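Packing small parts: bags, boxes and labels
Speaker notes, Leonie Nepia, Parow stores group, 12 August 2019
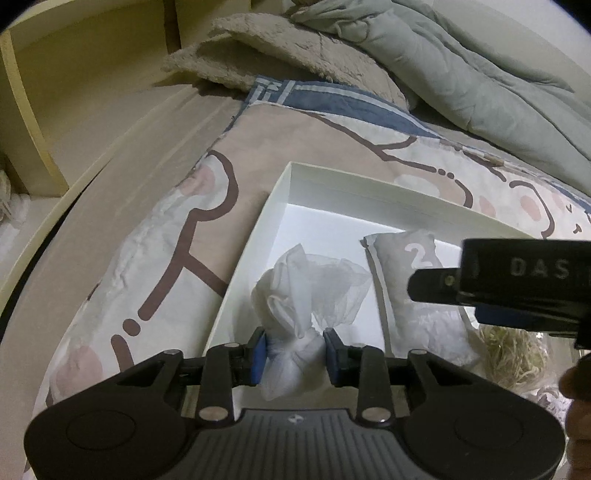 Slide 1. Knotted bag and numbered packet in an open white box.

Start with closures. A knot costs nothing and holds fine contents, but it adds height. Allow for it when choosing box depth.

Sealed packets lie flatter and take a printed number. Ours are numbered to match the line on the packing list.

Druvau order: 144 boxes, 22 repacked. Main fault was bags placed over the numbers. Organise by number first, bags last.

Pause for questions. Ataahua Fairweather has the colour chart for labels.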